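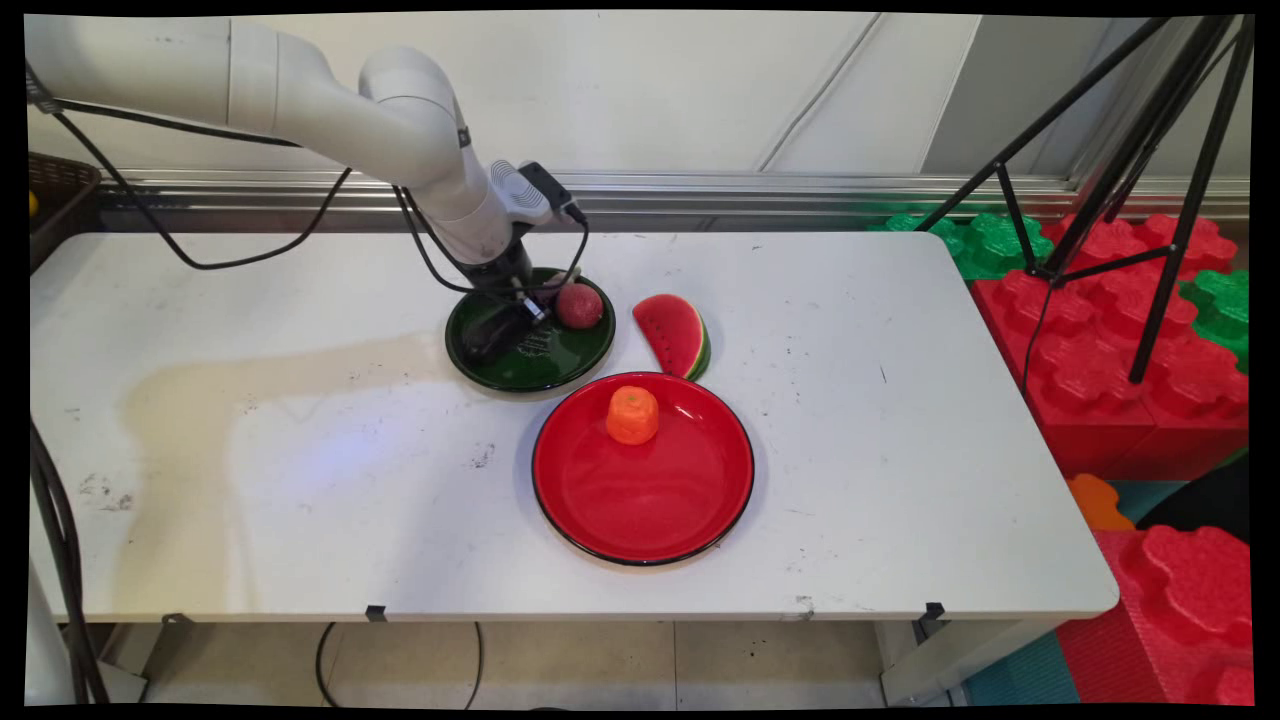 Photo: Jozef Hermans / Undurbridge project group

3. Materials and table layout

We used two round plates, one dark green and one red, both glossy with a black rim. The food pieces for this layout were a small red fruit, a watermelon slice and a short chunk of carrot. The fruit went on the green plate and the carrot on the red one – the watermelon stayed on the white tabletop.

The table came from the Skirkosent workshop and its top is scuffed and stained. We cleaned it twice in July and the large yellowish mark on the left half did not come off. Replacing the top was quoted at 63 euros, so we kept it.

Our sorting list has 25 layouts. Layouts with the watermelon standing on its rind took longest to set up, and we moved them to the end of the list.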